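Wamby: Häufige Fragen zur Methode

Stand 2023-11-11, wird laufend ergänzt. Fragen bitte an Halyna Hordiienko.

Was ist Wamby?
Ein Lernverfahren für zweihändige Manipulation, Kopfkamera plus Nahkameras an den Handgelenken. Aufgabe derzeit: Büroschrank mit zwei Türen, Ordner auf den Einlegeboden. Kein Labornachbau, normales Büro. 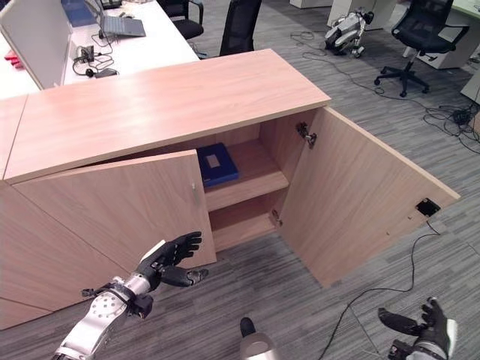

Abb. 1: Kopfkamera, beide Türen offen, unteres Fach leer.

Wie viele Daten stecken drin?
1836 Demonstrationen, davon 937 mit Ordner. Der Rest ist nur Türen auf/zu. 400 Episoden bleiben für die Auswertung zurück, die sieht das Netz im Training nie.

Wozu Handgelenkkameras, reicht der Kopf nicht?
Am Kopf verdecken die eigenen Hände oft genau die Stelle, auf die es ankommt. Von nahem ist der Finger gross im Bild, dafür viel Bewegungsunschärfe. Wir filtern die unscharfen Bilder nicht raus. Ohne sie wurde die Policy im Test schlechter, vor allem bei schnellen Anfahrten.

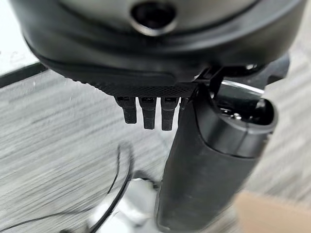
Abb. 2: Nahkamera, Untergrund stark verwischt.

Stört es nicht, dass immer dieselben schwarzen Teile im Bild hängen?
Haben wir auch gedacht. Manon Wong hat den oberen Bereich mal maskiert und neu trainiert: kein messbarer Unterschied. Maske also wieder raus, ein Schritt weniger in der Pipline. 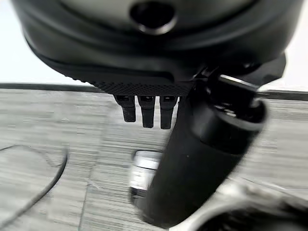 Abb. 3: Nahkamera, oben Gehäuse mit drei Stegen, rechts der Finger.

Wird die Szene vorher aufgeräumt?
Nein. Kabel am Boden, Stühle, Leute an den Schreibtischen, bleibt alles. Gehört zur Fragestellung. Wer mit leerem Hintergrund vergleichen will: Datensatz Dreltow nehmen, gleiche Aufgabe.
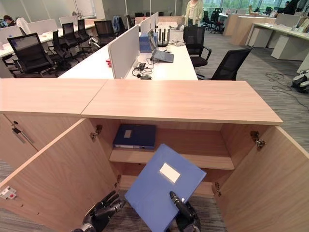
Foto: Projekt Wamby / Jade Ouellet

Warum ist die linke Hand beim Einlegen offen?
Die Methode schreibt keine feste Rollenverteilung vor. Rechts hält den Ordner, links darf stützen, muss aber nicht. Beide Varianten sind in den Demos und werden auch beide gelernt.

Was klappt noch nicht?
Gestapelte Ordner. Liegt schon einer flach im Fach, wird der zweite manchmal zu tief angesetzt und stösst an die Kante. Magdy Abdel Hamid arbeitet an einer Variante mit 2 Zeitfenstern statt einem, Zahlen dazu frühestens Ende des Monats.

Gibts den Code?
Auswertungsskripte ja, auf Anfrage. Trainigscode erst nach der Begutachtung.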